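Nerton Anti-Vibration Washer Pads, Set of Four

Item no. 1562
Made by Monti, Evbridge

Overview

The Nerton pad is a molded rubber foot support for household washing machines and dryers. It sits between the appliance foot and the floor, reduces the vibration passed into the floor structure, and keeps the machine from creeping during spin. One set fits one machine.

Each pad has a recessed cup on the upper face that holds the leveling foot. The lower face has concentric ridges for grip. There is no adhesive, and the pads can be lifted and reused when the machine is moved.

Specifications

Material: solid natural rubber, black
Height, unloaded: 26 mm
Cup depth: 17 mm
Maximum spin speed of machine: 1,400 rpm
Rated load: up to 700 lb per set, evenly distributed
Floor types: concrete, ceramic tile, vinyl, sealed hardwood
Not for use on carpet or on raised pedestals

Machine type

The pads are used under both top-loading and front-loading machines. Top loaders spin on a vertical axis, and an unbalanced load pushes the cabinet sideways. Front loaders spin on a horizontal axis and push mainly up and down. The same rubber compound is supplied for both. Stacked washer and dryer pairs need the Dretness wide pad, which has a larger base and a separate strap kit.

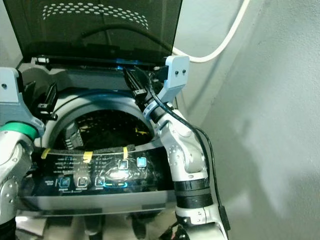

Top-loading washer with the lid raised.

Check the clearance above the machine before ordering. The pads raise the cabinet, and a top-loading lid needs room to open fully below any shelf or cabinet. Check the reach of the drain hose and supply hoses as well. Hoses should not be stretched tight after fitting.

Installation

1. Remove the laundry, close the water supply and unplug the machine.
2. Wipe the floor under each foot with a damp cloth and let it dry. Soap residue reduces grip.
3. With a second person, tilt the machine back just far enough to slide a pad under each front foot. Lower it slowly.
4. Repeat for the rear feet.
5. Place a level on the cabinet, side to side and then front to back. Adjust the feet and tighten the lock nuts.
6. Press down on opposite corners. If the cabinet rocks, go back to step 5.
7. Restore power and water and run a short spin cycle with no load.

Recheck the level after the first week of use. New rubber compresses slightly under load.

Care

Clean with warm water and mild dish soap. Do not use bleach, solvents or oil-based cleaners. On light vinyl, place a thin sheet of clear plastic under each pad, as black rubber can stain the surface over time.

Limits of use

The pads do not correct worn suspension rods, failed shock absorbers or shipping bolts left in place. If the machine knocks loudly on an empty spin, have it inspected before fitting pads.

In the box

Four pads
One printed installation sheet

Related items

Dretness wide pad, set of four
Dretness strap kit
Nerton single replacement pad

Technical questions: Tullio Zanetti, product support
Trade and bulk orders: Rosalba Marras, Evbridge office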